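El papel de embalar no es basura (todavía)

La normativa municipal de residuos trata el papel arrugado como un desecho homogéneo. Es un error de clasificación con consecuencias medibles. 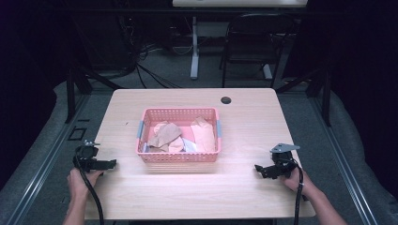
Fibra larga y fibra corta

Un papel kraft sin recubrimiento conserva una fracción alta de fibra larga y admite varios ciclos de reutilización directa antes de pasar a la planta. Un papel de seda teñido, en cambio, aporta fibra corta y colorante, y encarece el destintado. Mezclar ambos en el mismo contenedor rebaja el valor del primero sin mejorar el segundo. El gestor paga el lote por su peor componente.

En Grirkcombe la recogida distingue desde septiembre 2 corrientes de papel: limpio sin tinta y resto. El criterio es tosco, pero suficiente. De las 2818 fichas de entrega que publicó el punto limpio de Nirnotwood, donde se aplica el mismo sistema, un 33 % correspondía a papel de relleno apto para un segundo uso. Ese material iba antes a la prensa.

La objeción del coste

Se alega que separar en origen exige espacio y tiempo. El espacio necesario en una vivienda es el de una cesta. El tiempo es el de decidir si una hoja tiene tinta, cinta adhesiva o película plástica. Para un comercio pequeño el cálculo es distinto: la tienda Flullell, en la calle Orbán, guarda el relleno recibido y lo emplea en sus propios envíos, con más de 200 paquetes al mes. Solo compra papel nuevo para vidrio y cerámica.

La objeción seria es otra. El papel arrugado pierde capacidad de amortiguación con cada compresión, y no existe una norma de uso corriente que indique cuándo retirarlo. Mientras falte ese umbral, cada remitente decide a ojo - y el destinatario asume el riesgo.

Qué debería cambiar

La ordenanza debería definir el papel de relleno como categoría propia, con una condición de admisión simple: seco, sin adhesivos y sin laminar. Debería también eximirlo de la obligación de plegado, que acelera la rotura de la fibra y complica su reutilización. La tasa por volumen, calculada para cartón, penaliza hoy a quien entrega este material sin comprimir, y tendría que sustituirse por una tasa por peso.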